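[Trumstead-robotics] Re: Utensil challenge, gripper slipping, September plans
Posted June 7, 2020
3 comments | 2 shares

Hi all,

Sorry for the slow answer, I've been up to my elbows in servo wire all week. I'm going to reply to Wayne's message in pieces, and then I've got a few things of my own to throw in at the end.

Wayne Lambert wrote:
> Hey folks, quick one from me. I tried the Pomis build with the new
> finger pads and it still drops long handles about as often as it
> holds them. Flat stuff is fine, boxes are fine, but anything round
> and skinny just rolls out. Are we closing too slow, or is it the pads?
> Also, do we still want kitchen tools as the September challenge?
> The rules draft says 10 objects but I only see names for a few
> of them. And who has the Hirano wrist bracket? I'd like to borrow it
> before I print another one and waste more filament.
> - Wayne

OK so first, the pads. I don't think it's your pads! I had the same trouble and spent two evenings swapping rubber for foam and back again, and it made hardly any difference. What helped me was slowing down the last little bit of the close. I had the whole move set to one speed, so the first finger to touch the handle would shove it over before the other one arrived. Now I've got the fast part, then a pause, then a crawl. It looks silly but it works way better on skinny stuff. I ran it 18 times on Thursday night and it held on for 13 of those, and before the change I was lucky to get a third of them.

The other thing is the approach angle. If you come in with the fingers a bit off to one side, the closer finger does all the pushing. Check your wrist zero before you blame anything else (ask me how I know). I went back through my logs and half of my "bad grip" runs were just a wrist that had crept a few degrees since I calibrated it.

For the bracket: I have it. It's in the Pramell box with the spare horns and I can leave it on my porch for you any time. Please do not reprint it, the last one warped and we'd be better off with the real part.

Now, kitchen tools in September. I vote yes, and I'd like us to stop changing it, please. The middle school kids on the team already started practicing with whatever is in the drawer at home and it would be rough to switch on them now. I like it as a challenge too, since everybody's got this stuff and it comes in all kinds of awkward shapes. The spoon end and the handle end want totally different grips, and going for the handle seems to be the easier way in for most of us.

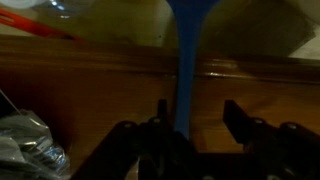

One thing I'd like to add to the rules is that you don't get to tidy up first. Last year some of the runs were on a bare white table with one object on it, and then the same code fell apart at the demo because there was a bag and a bottle nearby. I'd say leave some clutter around the target and let the lighting be whatever it is in your house. My vision code hates a shiny tabletop, so I'm arguing against myself here, but I think we'd learn more.

About the object list, I've got a half-finished one and I'll send it as a reply to this. If you have something weird you want on there, tell me soon. No knives, no glass, nothing that can't survive a fall to the floor.

Last bit, for the new people: your arm controller will let you command a position it can't reach, and it will sit there humming and cooking the servo. Put a timeout in. Mine is set at 2,000 milliseconds and then it backs off and opens. I killed a shoulder servo before I did that and they're not cheap.

Wayne, if you try the slow close, can you post your numbers? I'd love to know if it's just my gripper. And would anybody be up for a video call one evening this week to go over the scoring? I'm free any night but Tuesday.

Talk soon,
Dee

_______________________________________________
Trumstead-robotics mailing list
Reply goes to the whole list, so please trim your quotes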